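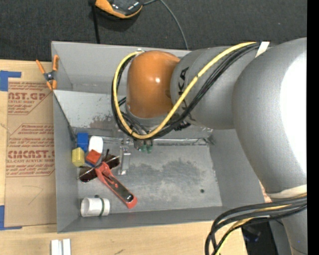

## Opening (2 min)

- Thank the museum, check the mic works at the back.
- Date on the handout is January 8, 2025. The version sent out in May had the old town plan in it, so please use this one.
- Subject tonight: the Roman-period market town we call Trurero, and how it fed itself. No battles, no emperors. Grain, oil, rent and one long argument over water.

## Where it was

Trurero sat on a low ridge above the Skesent, a river that could take flat boats for most of the year. The road from the coast crossed there on a timber bridge, later rebuilt in stone. Everything that moved inland had to stop and pay.

The town was never large. My own estimate is around 806 households at its height, and I would not defend that number very hard. It rests on house plots, and we only have plots for the eastern half.

## The granary

- Built in 102, by the dedication stone. The date is given by consuls, so it is firm.
- Raised floor on short pillars, thick walls, narrow vents. Kept the grain dry and kept the rats down – mostly.
- Rebuilt after a fire. Burned barley still lay under the second floor when it was dug.

Pause here. People usually ask who owned it. The stone says the town did. The accounts scratched on the plaster suggest that two families ran it between them and took turns in office.

## The water dispute

Go slowly, this part is hard to follow by ear.

The Bañuelos spring fed the town by a covered channel. Farmers uphill cut into the channel to water their fields. The town complained to the governor and got a ruling, which was carved on bronze and put up in the forum. We have 2 pieces of it. The larger gives the hours when the farmers could draw water. The smaller gives the fine, but the figure is broken off.

Read out the line about "those who open the channel by night." Then say that the same complaint turns up again a generation later, in almost the same words. The ruling did not hold.

## Decline

In 233 the council asked to be let off part of its tax. After that the inscriptions thin out. The baths were closed and lime burners moved in. People were still living there, and the church at Retitz reused the forum paving, but the market had gone downriver.

Don't say "collapse." If pushed, say it took three or four lifetimes.

## Questions likely to come up

- Slaves: yes, named in the plaster accounts, usually as carriers.
- Coins: few gold, plenty of worn bronze.
- Can you visit? The granary, yes. The spring is on farmland, ask at the gate.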